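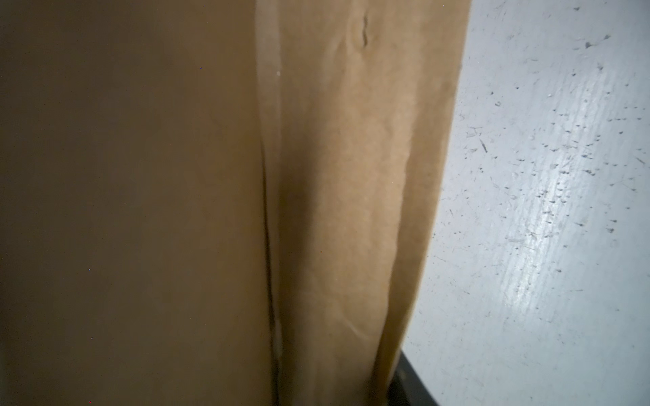 Keep your boxes flat and your paper dry, Jelle De Smet told me on Thursday, and you'll get three moves out of every one of them. I'd gone down to the Valevville box swap to drop off a stack of my own, and I ended up staying until they locked the doors — it's a fun crowd!

The swap is in its second year now. Folks bring in cardboard and brown packing paper left over from a move, and anybody with a move coming up takes what they need, free. Jeanine Baert keeps the tally, and she has it at 3670 boxes so far, with 112 households signed up (mine included, finally).
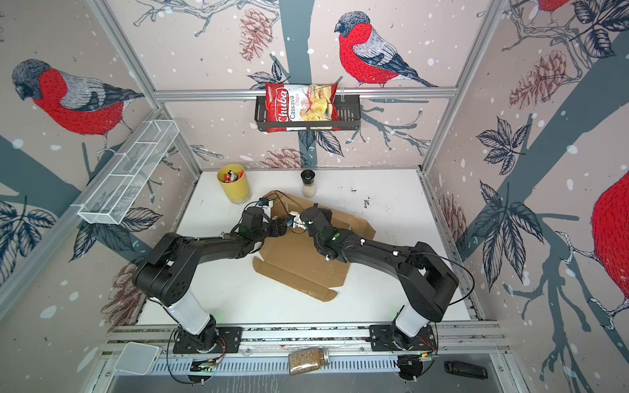
My own stack was a mess, I'll admit. Half of it still had tape on, and Min-kyu Kang very kindly showed me how to slit the bottom seam first so the whole thing opens out without tearing the flaps. I'd been yanking at them from the top for years. Crumpled paper is welcome too, as long as there's no food or grease on it.

They could use more of the big sizes before the September rush — wardrobe boxes go in over 18 minutes flat, according to Kobe Kramer, and that's on a slow night. Small ones they have plenty of. Drop-off is at the side door on Okalness, evenings only, and please take the tape off first.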